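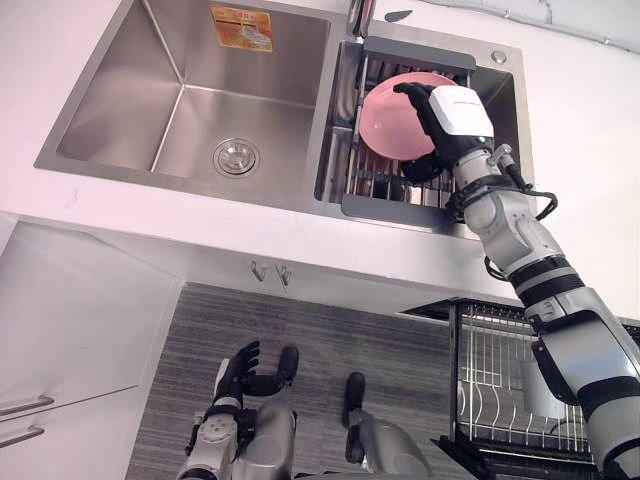
A pink bowl at the drain rack over the smaller basin of a stainless steel double sink.

Rellero fits double sinks in all rental kitchens at Florner Court

13th June

Housing manager Rellero has finished replacing the kitchen sinks at Florner Court, the apartment block on Tondon Street that opened in 1957. The work began in April and covered every rental unit on 5 floors.

The old single-bowl enamel sinks have been removed. Each kitchen now has a stainless steel double sink set into a white countertop, with a larger basin on the left and a smaller one on the right. A metal drain rack with dark gray end rails comes with the sink. It rests across the opening of the small basin, so that water from dishes runs into the basin and stays off the counter.

Contractor Chaturvedi carried out the job in 3 stages, starting with the top floor. Water was shut off one riser at a time — normally between breakfast and noon. Drain lines behind the cabinets were replaced where the old pipe no longer met code. Cabinet doors and handles were left in place.

Rellero said the rack can be lifted out when the small basin is needed for rinsing. It asks tenants not to pour boiling fat into either drain and to clean the steel with a soft cloth and dish soap. Scouring powder will mark the brushed finish.

Tenants who notice a leak under the counter should report it to the building office. Repairs to the new fittings are free during the first year. Rents will not change as a result of the work.

The laundry room sinks on the ground floor are not part of the project. They were last replaced in 2000 and will be inspected separately.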